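Fotadon Throw Line Bag, 2,000 cm reach

I sell a lot of boat gear and the throw bag is the thing I nag people about the most. If you run passengers on a river, or you just take the cousins out in an old skiff, please get one of these on board before the water comes up again!

The Fotadon is a floating rescue line stuffed in a bright bag with a foam disk at the bottom. You hold the loose end, toss the bag past the person in the water and let the line drop across them. I've thrown mine off the Dusach ferry landing more times than I can remember (in training, thank goodness) and it pays out clean as long as you stuffed it properly. Don't coil it. Just feed it in by the handful.

Tươi Mai, who teaches our river crews at Magaña, switched her whole class over in September. She used to carry the Pultitz bag, and I still stock that one, but the mouth is narrow and cold fingers hate it. The Fotadon opens wide and the drawcord has a big toggle you can work with gloves on.
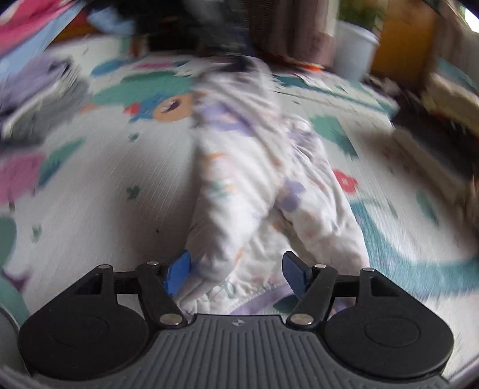 White floral garment on the play mat

What you get: the bag, the line already packed, a belt clip and a printed card with the throwing steps. The line is rated to 2,563 pounds, and the whole thing weighs 974 grams dry. It will be heavier after a swim, so rinse it in fresh water and hang the line up loose overnight before you put it away.

One thing I get asked a lot is whether it replaces life jackets. No! Everybody on the boat still wears one, including the captain, including on the short crossings. Overloaded boats and buses on flooded roads are a whole other conversation and I'll have it with you on the phone if you like.
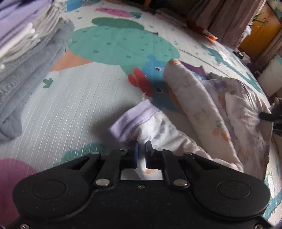
Gripper with one blue finger pad

Mimoza Matić handles the club and school orders, and we've shipped over 1,000 bags between us, so she can tell you how many you need per boat. Spare belt clips are sold separately. Replacement line comes cut to length with one end already sewn.

Color choices are orange or yellow. I like the yellow at dusk, but orange is what I have most of right now.

Prices and stock checked 21/12/2025.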